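Folding and Storing the Grinari Cloth

Fold the cloth on a clean, flat table. Leave 15 inches of clear space on the side where you plan to stack.

1. Shake the cloth out once and lay it on the table.

2. Find the two corners on the hem with the care label. Pull them apart until the top edge is straight.

3. Smooth the cloth toward you with a flat hand. Do not stretch it.

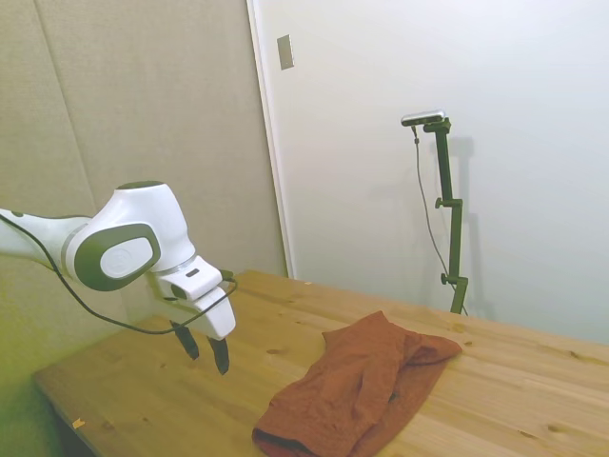

Fig. 24. Rust-orange cloth on the table before folding.

4. Bring the labeled hem down to meet the opposite hem. Line up the corners.

5. Fold in half again from left to right, then press along the crease.

Note: If the corners do not meet, open the cloth and go back to step 2.

CAUTION: Do not store the cloth damp. Color may transfer to light wood.

Keep folded cloths in the Penner drawer insert, fold side up. For washing instructions, see page 63. To order a replacement, ask for part 469.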